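The Guston Growers' Association visited the Pillai packing and cool storage facility in November, at the invitation of its general manager, Parvathi Kulkarni. Members from cherry, pear and apricot properties attended. The purpose of the visit was to review post-harvest handling ahead of the coming season and to discuss the terms on which outside growers may book storage.
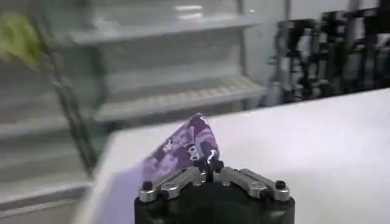
Ms Kulkarni opened the program at 9 am with an outline of the business. The facility receives fruit from 127 growers and operates four cool rooms, the newest of which is reserved for cherries. Growers are asked to deliver before midday during harvest, and bins arriving later are held under shade and graded the following morning.

## Receival and grading

Senthil Palaniappan, receival supervisor, explained the sampling procedure. Fruit is assessed for firmness, sugar and stem condition, and the results are sent to the grower the same day. Several members asked for the defect categories to be aligned with those used by the Association.

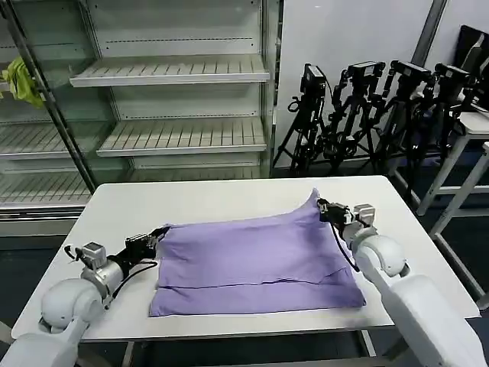

Mr Palaniappan agreed to circulate the current grading sheet for comment. He also noted that rain-split cherries remain the principal cause of downgraded consignments, and that early notice from growers allows labour to be rostered accordingly.

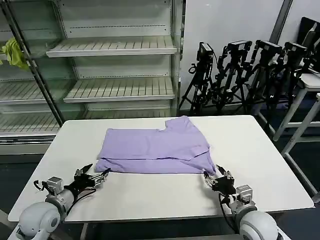 ## Storage and bookings

Sreekumar Rajan presented the booking arrangements. The minimum consignment for outside growers is 80 bins, and total capacity available to them this season is around 800. Members with smaller orchards expressed concern at the minimum. Mr Rajan advised that neighbouring properties may lodge a joint booking, provided that one grower is nominated as the account holder and the variety is uniform.

Balthasar Strebel asked whether late pears could be held beyond autumn. The facility will consider such requests individually. 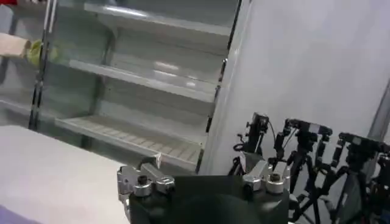

*Glass-doored case with bare shelves.*

The Association thanks Ms Kulkarni and her staff for their hospitality. Members wishing to join a shared booking should contact Mr Strebel before the next general meeting.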